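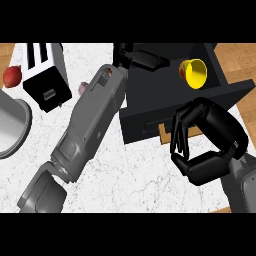
Genitholm is looking for a part-time kitchen fitter's assistant at its Prukside showroom, 28 hours a week. You will help two fitters measure up, carry and install units in customers' homes. Much of the work is with stone, so you should be comfortable handling worktops in white marble with faint grey veining, as well as cheaper surfaces. Dark cabinets and light wooden floors sell well at present - both mark easily and need care on site.

A driving licence is required. Experience is useful but we will train the right person. Pay is 3,050 a month before tax.

Apply in writing to Genitholm, 92 Tarigan Road, Prukside. The post starts in April.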